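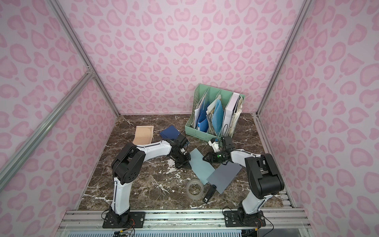
Ada Russo
December 13, 2018

OK so I finally got my hands on the full Beletbridge agreement and I have been reading it since breakfast. It's 40 pages and I love it. Thread!

Quick background for anyone new. Beletbridge is the only road crossing between Prernia and Grollik, and the two governments have argued over who runs it for as long as I've been writing about the region. In August they sat down again, and now there's a signed text.

The part everyone will report: citizens of both countries can cross without a visa for stays of up to 40 days. Big deal! Families on the two banks have been filling out forms just to go to a cousin's wedding.

The part I'd put first: Article 6. The two sides set up a joint border office, with staff from both countries in the same building, sharing one set of records. They've never shared so much as a phone line before (I mean that literally, messages went through the embassies).

Trade is in there too. Trucks with a permit get their own lane, and there's room for 200 of them a day to start with. I talked to a driver on the Grollik side last summer who had slept in his cab for two nights waiting for a stamp. I hope he's reading this.
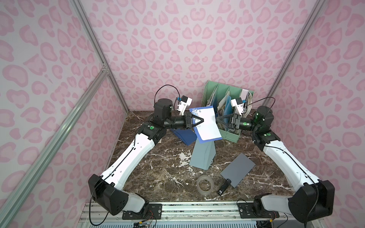
The fishing rights section is shorter than I expected, and a bit vague. Boats from either side may work the middle of the river "in the customary manner." Whose custom? Prernia says nets are fine, Grollik has banned them. I can see that one coming back.

Now the vote. Prernia's assembly approved it with 556 in favor out of 651 members, and that includes most of the opposition! I was watching the count and made a noise that scared the dog.

Grollik's parliament still has to ratify. The foreign affairs panel meets first and then it goes to the floor, and the government's majority there is thin. I think it passes, but I've been wrong about Grollik before - see my entire feed from the last election.

A few of you asked about the prisoners. They're not in this text. There's a separate letter attached at the back, two paragraphs, saying talks "will continue at a suitable level." I'd like a lot more than that, and so would the families.

Still reading the annexes. Annex C has a hand-drawn map of the bridge approaches and I'm a very happy person. More tonight once I get through the customs tables.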